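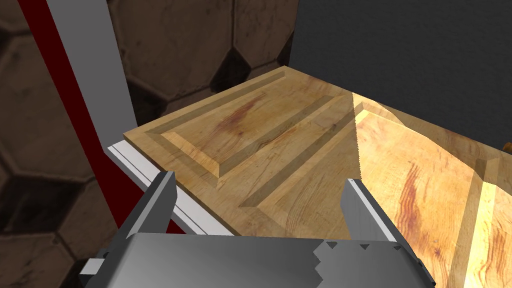 Who Speaks at the Public Hearing? Attendance and Comment Rules in Cidcombe Township
Student Project Report, Local Government Practicum
Submitted 10/23/20

Abstract

This report examines the public comment rules used by the township board of Cidcombe and compares them with the rules of the neighboring town of Undunport. The project was prompted by the hearing held in August on the proposed rezoning of the Drisero property, at which a number of residents who had signed up to speak were not called before the board voted to close the comment period. The report reviews the written rules of both bodies, the minutes of the Cidcombe hearing, and the results of a short survey of residents. It offers recommendations for the board's consideration.

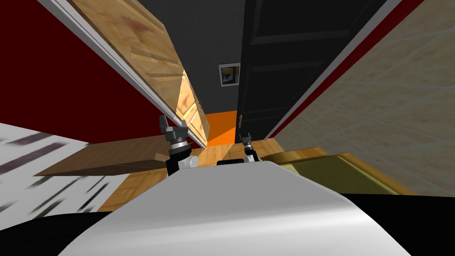
Reading time: 6 min

1. Background

Cidcombe is governed by an elected township board that meets in the hall on Tanner Street. Under state law and the township's own bylaws, a change to the zoning map requires notice to the owners of adjoining property and at least one public hearing. The bylaws leave the conduct of that hearing to the presiding member. They state that residents "shall be afforded a reasonable opportunity to be heard" but do not define the term.

The Drisero property is a former packing plant and its surrounding lots. The owner asked that the land be moved from light industrial to mixed use. Supporters argued that the change would bring housing within walking distance of the school. Opponents raised concerns over traffic on Tanner Street and the loss of the last industrial parcel inside the township line. This report takes no position on the rezoning itself.

2. Research Questions

The project addressed two questions. First, how do the written comment rules in Cidcombe differ from those in Undunport? Second, do residents understand the rules that apply to them when they attend a hearing?

3. Method

The rules of each body were obtained from the respective clerk's office. The minutes and sign-in sheets for the August hearing were read in full. A paper survey was then distributed to 200 households near the Drisero property, of which 140 returned a completed form. The survey asked whether the respondent had attended a board meeting, whether the respondent knew how to sign up to speak, and how long the respondent believed a speaker was allowed.

The survey area was chosen because its residents had received mailed notice of the hearing. The results should therefore not be read as representing the township as a whole. Residents of other neighborhoods, who did not receive the notice, may well know less about the process.

4. Findings

4.1 Written rules

Undunport publishes its comment rules on the back of every agenda. Each speaker receives three minutes, the order of speakers follows the sign-in sheet, and the comment period may not be closed while a signed-in resident is still waiting. A resident who cannot stay may leave a written statement, which is entered in the minutes.

The Cidcombe rules do not appear on the agenda. They are found in a separate procedures document, last amended 6 years ago, which is available at the clerk's office on request. The document sets no time limit for individual speakers. It permits any member of the board to move to close comment "when the matter has been sufficiently discussed," and such a motion passes by simple majority. Written statements are accepted but are summarized in the minutes, and the statements themselves are kept in a separate file.

4.2 The August hearing

The minutes show that early speakers, including the representative of the property owner, spoke at considerable length. A motion to close comment was made and carried while names remained on the sheet. The board acted within its written rules in doing so. The minutes do not record any discussion of the motion -- only the vote.

4.3 Survey responses

Most respondents had never attended a board meeting. Among those who had, many believed that signing the sheet guaranteed a turn to speak. Estimates of the time allowed varied widely, and several respondents wrote in the margin that they had been unable to find the rules. A smaller group stated that they preferred to contact a board member directly and did not regard the hearing as useful.

5. Recommendations

It is recommended that the board print its comment rules on each agenda and adopt a uniform time limit that applies to applicants' representatives as well as to residents. It is further recommended that a motion to close comment not be in order until the sign-in sheet has been called through.

The board may also wish to attach written statements to the minutes in full. The clerk's office noted that this would add to copying costs, although posting the statements online would avoid most of that expense.

6. Limitations

The project considered one hearing in detail. Undunport was selected for its location, and no hearing there was observed in person. Survey answers were self-reported and were not checked against the sign-in sheets. Copies of the survey form and of both sets of rules are held with the practicum office and may be consulted during regular hours.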